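Plain blocks, please

Posted in toys, small kids, complaints

Every birthday my daughter gets something that talks. A dog that sings the alphabet. A steering wheel -- why. Last one needed an app called Skurkano, and the app needed my email, and then it needed an update. She was over it before the bar filled up.

Meanwhile the thing she goes back to is a tub of shapes. Cubes, cylinders, stars, hearts. No sound. No levels. I paid next to nothing for ours at the Duangkaew swap table in January, and there were 80 pieces in it when we got home. Fewer now. The couch has some.

My argument, quickly, before nap ends. A shape with a name is enough toy for a 3 year old. She can say star. She can find the other star, the one that's a different color, and be thrilled about it. Then she wants all the reds together and the star has to leave its friend, and that is a real problem and she works on it. Long time. Longer than the dog ever got.

Also -- give them an edge. A board, a tray, a cutting board you don't love. Dump 50 blocks on carpet and you get a mess. Put a few on a flat piece of wood and suddenly there's a place, things go on it or off it, corners matter.

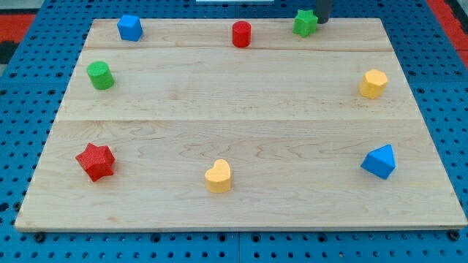 Fongchan wrote in to say she disagrees about the board, strongly. Her boys treat any tray as a fence, and they fight over who is inside it. She gives them the floor and a bag each and says the sorting happens anyway, just louder. She also thinks hearts are a silly shape for a block becuase nothing stacks on them.

Fair on the fighting. I have one kid, I forget. On hearts I won't budge. So nothing stacks on it, fine, then it goes on top. Mine figured that out by knocking down a lot of towers and I didn't say a word (I was on the phone).

What bugs me is the boxes. The Komesell set at the store says 352 activities on the front. Who counted. Who wants a list of activites for a cube? Amnuay bought it for his twins and the booklet went in the recycling the same night, blocks are still out in the hall.

So if you're coming to the party, no batteries. Bring a star. Any color, she's short on green.

Nap's over.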